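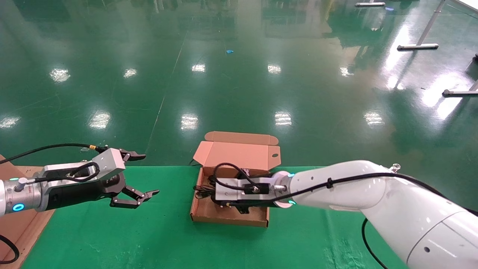

Flirkinlow
Sorting out the spare cables before the move and I need a system that will last longer than my previous one. At the moment a lot of them live in a light brown mailer box with a fold-back lid, in a tangle down the left side. I have 800 square feet to pack up and I don't want to open that box at the other end and start again. Bags, ties or something else?

Rika
Reusable hook and loop ties, one per cable, then stand the coils upright in the box. I bought a roll in October and still have most of it. Don't use ordinary cable ties, you end up snipping them off with scissors and one day you snip the cable.

Husus
Disagree on ties. Small freezer bags with the name of the thing written on the front. A coil with a tie round it still looks like every other coil. Mine are in 2 shoeboxes, one for power and one for everything else.

Rika
Bags slide about and you can't see what is at the bottom. You can put a label on a tie.

Aquino
Throw half of them out first. If you can't say what it plugs into, it goes to the recycling centre. I did this before our last move and haven't missed any.

Husus
I did that and had to buy a printer lead again 2 weeks later.

Flirkinlow
Edited 2022-12-12: going with labelled ties, and bags for the tiny adaptors. Does anyone know if the lid on this sort of box stays shut in a van, or should I tape it?

Rika
Tape it. One strip across the front tab is enough.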